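The Elderberry Year

I want it on record that I never meant to get into the tonic business. I was going to Skirside to sleep in my aunt's spare room and feel sorry for myself, and I'd budgeted the whole of February for it.

But Aunt Maxine had other ideas. Maxine Wihongi has taken a spoonful of something every morning of her life, and by the time I moved in she was selling the something, too. Elderberry syrup, mostly. She cooked it in the back kitchen, bottled it, and drove it over to the store in Bilham with the bottles clinking on the passenger seat like they were having their own conversation.

"You've got two hands," she said to me on my first morning, and handed me a colander.

So I stripped berries. They'd been in her freezer since fall, and if you've never pulled frozen elderberries off the stem with a fork, well, your fingers go purple and then they go numb and then you stop caring what color they are. The stems have to come out, all of them, and so do the leaves. She checked my work. She'd reach into the bowl without looking, pull out one tiny green thread, and lay it on the counter in front of me like evidence!

After that you simmer, and you simmer a good long while, and you don't wander off to read your phone. I wandered off to read my phone. We lost that batch and also the pot.

The trouble started with Vaughan Harawira. Vaughan had the stall next to hers at the market, and his big thing was fermented honey garlic, which he called Bright. Just Bright, in yellow letters. People loved it. They'd walk straight past our table with its nice sober brown bottles and go stand in front of his and say "ooh, Bright."

"It's garlic," Maxine said, loud enough. "In honey."

"Yours is berries in honey," said Vaughan, who was very cheerful about everything.
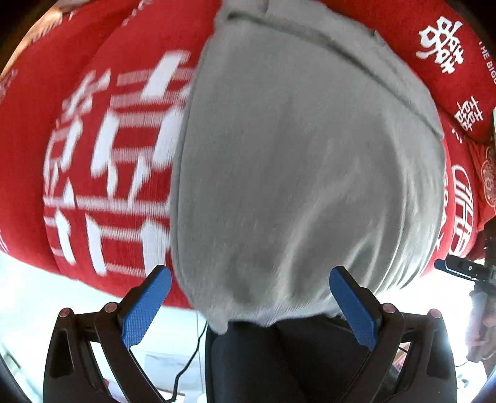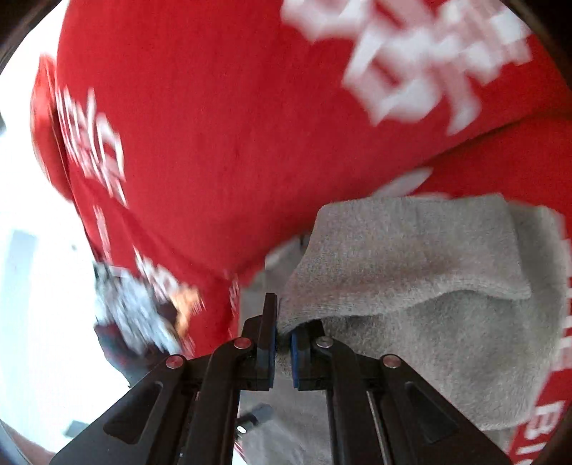
She fumed all the way home. Somewhere past the Bilham bridge she decided we needed a name as well, a serious one, with some mountain in it. She came up with Galtberg. I asked her what a Galtberg was and she said it was the kind of place where people lived to be very old. I asked where it was and she told me to watch for deer.

We printed 400 labels. I did the drawing myself, a peak with a little sun coming over it, and I was pretty proud of that sun. Then we sat at the kitchen table for two evenings sticking them on straight, or she stuck them on straight and I stuck them on.

The next market, we sold nine bottles before lunch. Nine! Maxine kept rearranging what was left so the table wouldn't look bare. And then this woman in a green raincoat picked one up, turned it around, and said, "Does it work?"

I had my mouth open. I'd been practicing, you see. I had a whole speech about winter.

"I don't know," said my aunt. "My mother gave it to me. I like it on pancakes."

The woman bought two.

I was kind of mad about it in the truck. I said she could've sold that lady five. Maxine said probably, and turned the heater up, and we rode along for a while with the smell of cloves coming off our coats.

"When your uncle was sick I gave him a spoonful every day," she said. "He said it was the only thing that tasted like anything."

I hadn't known that. I'd been in that house for weeks, eating her toast and ruining her pots, and I hadn't asked her one thing about him.

When we pulled in, there was a jar on the porch step with yellow letters on the lid. No note. Maxine picked it up, held it to the porch light, and gave it a tilt so the cloves slid slowly from one side to the other.

"He's packed it too full," she said, and took it inside, and got down two spoons.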